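Hello all at Esitz, it's me again with the July update on the Fandon community kitchen!

We've had a cracking month. The lunch club served 278 meals (our best yet) and the new cooker from Resteo is in, though I'm still waiting on the gas certificate. We've spent 1000 of the equipment money so far, and the Sunday soup run now has 32 regulars.

Next up is the shelving, then five more chairs. 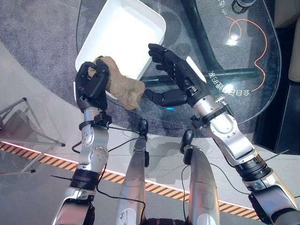
White tray and a tan cloth on the glass table.

Receipts to follow once I've found the stapler.

3 comments | Share

Recent updates
Štefanec garden plot: spring news
Lunch club menus

Contact us | Back to top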